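Mundside Hand-Held Grippers: Loose Pivot Screw FAQ

For everyone in Femham and elsewhere who is folding laundry with a Mundside kit
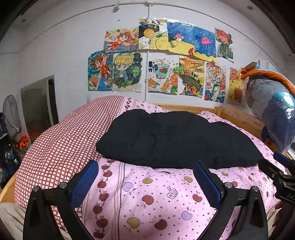 We had a fault this April, we found it, and we learned a huge amount about our own grippers while chasing it! The short version: on some kits a pivot screw in the finger linkage can back out a little during use. The finger then sits at a slightly wrong angle, and the opening width saved with your recording no longer matches the real gap between the pads. Please read the first three questions before your next session. The rest is there for the curious, and going by our inbox there are plenty of you.

Is it safe to keep using my kit?

Yes, once you have done the check below and it passed. If a screw has already worked its way up, stop and leave the kit off. The linkage has a pinch point between the two arms of each finger, and a finger that has play in it can close further than you expect. One operator got a pinched fingertip that way. It was a small blood blister and she was folding again the next morning, but we treat it as a safety matter and so should you. Keep the kit away from children until you've checked it.

How do I do the check?

It takes a couple of minutes and you need no tools for it.

Switch the gripper off. Hold it by the grip with the fingers pointing away from you and let them open all the way. Take the tip of one finger and rock it gently up and down, then side to side. A good finger has a tiny bit of spring in it from the pad and nothing else. A bad one clicks. You'll feel the click before you hear it, and once you've felt it you will never mistake it for anything else.

Now look at the pivot screws from the side. The heads should sit flat on the linkage with no gap under them. Run a fingernail along the edge of each one. If your nail goes under, that's a fail.

Do the other finger, then the other gripper if you have a pair. A fail on any one screw is a fail for that gripper.

Can I just tighten it myself?

Please don't. We know it's tempting, and we know lots of you are handy (the person who rebuilt her own charging cradle out of a soap dish, we salute you). The trouble is that a screw done up too tight makes the finger stick partway, and a sticky finger gives us width readings that look perfectly healthy and are wrong. A loose one at least looks odd on a graph. Khoa Vi did exactly this to his own bench gripper while trying things out and lost an afternoon to it.

What do I do with a gripper that fails?

Put it back in its box with the charger and write to the kit desk with the kit number. We'll send a replacement and a return label. You don't need to wait for a reply before putting it in the box! Your hours for the session you had planned still count.

How was it found?

This is the fun part, at least for us. Do-yoon Jin was training a folding policy for Cosgrove, our two-armed bench robot, on the spring recordings. Cosgrove had been getting very good at picking up T-shirts. Then with the new batch it started grabbing at the cloth and coming up with air. It would come down in the right place, at the right angle, close to what it thought was a pinch, and lift nothing. Over and over, so confidently!

The first guess was the camera calibration. The second was the lighting, since a lot of the new recordings were done on beds in small rooms with whatever lamp was on. Neither held up. Then Do-yoon plotted the recorded width at the moment each operator pinched a single layer of cloth. That number ought to be close to zero every time. For most kits it was. For a handful it crept upward over the weeks, in a lovely smooth slope, and each slope belonged to one gripper. Machines wearing out draw such beautiful graphs.

So the operators were folding just fine, and the gripper was reporting a gap that wasn't there. Cosgrove had learned to leave that gap.

How many kits are affected?

We've had 16 kits back on the bench so far, and 2 of those had a screw you could turn with your fingers. Several more were borderline. The kits all come from the same assembly batch, where the thread-locking compound was left off or put on too thin. Kits from the later batch have been fine, but please check them anyway.

Which recordings are bad?

About 1,000 recordings are on hold. That sounds like a lot, and it is, but "on hold" does not mean thrown away. The video is still good. The motion of the hand is still good. Only the width signal is suspect, and since it drifts slowly we can often correct it by lining up the moments where the pads are plainly shut. Do-yoon has this working nicely for thick garments like sweatshirts and jeans. Thin things are harder, and socks are a mess for reasons that have nothing to do with screws.

If your recordings are on hold you will see an orange bar over them in Stondov. You don't have to do anything about it.

Will I be paid for recordings on hold?

Yes, in full, on the normal schedule. The fault was ours.

Do I need to record them again?

No. If we want a repeat of a particular garment we'll ask, and it will be booked as a new session.

Did I cause this by dropping the gripper?

Almost certainly not! A drop onto a mattress is nothing to these. A drop onto tile might crack a pad or bend an arm, and you'd see that. The screws back out from ordinary opening and closing, and the people with the worst drift are simply the ones who record the most. Still, tell us about drops when they happen. There is a box for it on the session form and hardly a soul has ever ticked it.

Does it matter what surface I fold on?

Not for this fault. Beds, couches and tables all show the same drift. Please carry on using whichever surface you normally use, with whatever cover is on it. Patterned bedding is welcome, and so is a room that looks lived in. We've had questions about whether people should tidy up or switch to plain sheets to "help the correction". It makes no difference to the correction, and Cosgrove needs to see real rooms.

Dark clothes are a separate story. On black fabric it can be hard to tell from the video exactly when the pads meet, so those recordings take longer to come off hold. Keep recording black garments all the same. We have too few of them as it is.

My width reading in Stondov looks wrong but my gripper passed the check. What now?

Close the gripper fully with nothing in it and look at the live reading. If it settles at zero within a second or so, you're good. If it doesn't, run the zeroing step from the setup menu and try again. A reading that refuses to settle after that is worth an email, and a screenshot helps a lot. Bits of thread or lint behind a pad can hold it open by a hair, so have a look there too.

What has changed in the new grippers?

The pivot screws now get thread locker and a paint stripe across the head, so a screw that turns will show a broken line. Every gripper does 100 full open-and-close cycles on the bench and is then checked for play before it ships. Khoa built a little jig for this out of a windshield wiper motor and it is a joy to watch. It sounds like a very determined duck.

Stondov will also ask you to close the gripper on nothing at the start and end of each session. Those two readings would have caught the whole thing weeks earlier. We really should have had them from the start, and we're delighted to have them now.

Did the fault ever make Cosgrove unsafe?

The bench robot works behind a guard with its force limits on, and the width error made it grip too little, never too much. It did drop things. At one point it spent a whole run folding the air above a dish towel with great care. We stopped unattended runs as soon as the missed grasps went up, and they stay stopped until the corrected data has been through a full test.

I found something that isn't covered here.

Wonderful, write to us! Two of the questions on this page came from operators, and the fingernail test did too. Include your kit number, which gripper it was, left or right, and whatever you noticed, even if it seems tiny. A noise, a stiff spot, a reading that jumps. We read all of it.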